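Verschlüsse, Dichtungen, Gewinde: Pflege und Lagerung im Haushalt

Zusammengestellt von Obaidul Begum

Schraubverschlüsse

Ein Schraubverschluss dichtet über die Auflage am Glas- oder Flaschenrand, das Gewinde selbst dichtet nicht. Undichte Gläser sind deshalb zuerst am Rand zu prüfen. Mit dem Fingernagel einmal rundum fahren; jede spürbare Kerbe schließt das Glas von der Verwendung für Eingemachtes aus. Für Schrauben, Samen oder trockene Gewürze bleibt es brauchbar.

Festsitzende Metalldeckel nicht mit der Zange fassen. Der Deckelrand verformt sich und liegt danach nicht mehr plan auf. Besser den Deckel unter warmes Leitungswasser halten, abtrocknen und mit einem Gummihandschuh drehen. Hilft das nicht, einen Löffelstiel flach unter den Deckelrand schieben und leicht hebeln, bis Luft eintritt. Der Deckel ist danach meist noch für Trockenvorräte zu gebrauchen, zum Einkochen nicht mehr.

Zuckerkrusten am Gewinde (Sirup, Honig, Marmelade) mit einem nassen Tuch umwickeln und eine Viertelstunde einwirken lassen. Kein Messer. Nach dem Reinigen das Gewinde trocken reiben, sonst klebt der Deckel beim nächsten Öffnen wieder.

Gummiringe

Einkochringe vor jedem Gebrauch auf doppelte Länge ziehen. Zeigen sich feine Querrisse, gehört der Ring in den Restmüll. Ringe kühl, dunkel und liegend aufbewahren, nicht am Nagel hängend, da sie an der Auflagestelle dünn werden. Ein wenig Talkum verhindert das Zusammenkleben. Vor dem Einsatz Talkum abwaschen und die Ringe fünf Minuten in Wasser mit einem Schuss Essig auskochen, dann nass auflegen.

Die Ringe von Godlow sind etwas dicker als die von Frandsen und passen nicht in jede ältere Bügelflasche. Wer beide Sorten im Haus hat, bewahrt sie getrennt auf.

Bügelflaschen

Den Drahtbügel zur Reinigung aushängen. Dazu die beiden Drahtenden mit den Daumen nach außen drücken, nie mit dem Schraubendreher. Die Gummischeibe abnehmen und beidseitig bürsten; unter ihr sitzen die meisten Rückstände. Schließt der Bügel ohne spürbaren Widerstand, ist in der Regel die Scheibe gesetzt und muss ersetzt werden. Nachbiegen des Drahtes hilft nur kurz.

Flaschen und Kannen entkalken

Für 500 ml Wasser zwei Esslöffel Zitronensäure, kalt angesetzt. Bei Temperaturen über 60 °C bildet sich schwer lösliches Calciumcitrat, das als weißer Belag zurückbleibt. Einwirkzeit eine Stunde, bei starkem Belag über Nacht. Zweimal klar nachspülen. Nicht für Aluminium und nicht für emaillierte Gefäße mit Abplatzungen.

Trübe Flaschenböden, die mit der Bürste nicht zu erreichen sind: eine Handvoll rohen Reis und etwas Wasser einfüllen, kräftig schwenken, ausgießen. Der Reis ist danach Abfall. Sand zerkratzt das Glas.

Thermoskannen

Kannen offen lagern, den Deckel daneben. Geruch im Verschluss stammt fast immer aus der Dichtung. Diese mit einem Zahnstocher aus Holz herausheben, in Natronlösung (ein Teelöffel auf ein Glas Wasser) legen und vollständig trocknen lassen. Beim Einsetzen auf die Lage achten – viele Dichtungen haben eine flache und eine gewölbte Seite. Ersatzdichtungen für die Punow-Kannen sind nach Innendurchmesser sortiert, nicht nach Modell; vor der Bestellung messen. 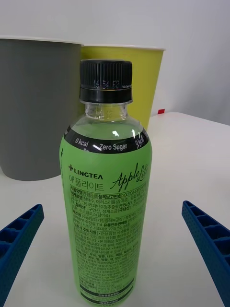

Heft 2, Seite 400

Getränkeflaschen aus Kunststoff

Bei Kunststoffflaschen mit Sicherungsring bleibt der Ring nach dem Öffnen je nach Bauart am Hals oder am Deckel. Soll die Flasche als Gießflasche oder für destilliertes Wasser weiterdienen, den Ring mit einer Nagelschere durchtrennen und abziehen. Der Verschluss lässt sich dann leichter reinigen. Umgefüllte Flaschen immer neu beschriften und das alte Etikett vollständig entfernen. Reinigungsmittel, Verdünner und Frostschutz gehören grundsätzlich nicht in Getränkeflaschen.

Etiketten lösen

Papieretiketten in lauwarmem Wasser mit etwas Waschsoda einweichen. Folienetiketten trocken abziehen, Klebereste mit Speiseöl einreiben, nach zehn Minuten mit Spülmittel abwaschen. Wilfredo Sarmiento empfiehlt den Föhn auf kleiner Stufe; bei Glas ist das möglich, dünnwandiger Kunststoff verzieht sich.

Deckelvorrat

Deckel nach Durchmesser sortiert in flachen Kästen lagern, Innenseite nach unten. Im Oktober, nach der Einkochzeit, durchsehen und alles mit Rost oder beschädigter Innenbeschichtung aussortieren. Für die Drevora-Gläser nur Deckel mit gleicher Nockenzahl verwenden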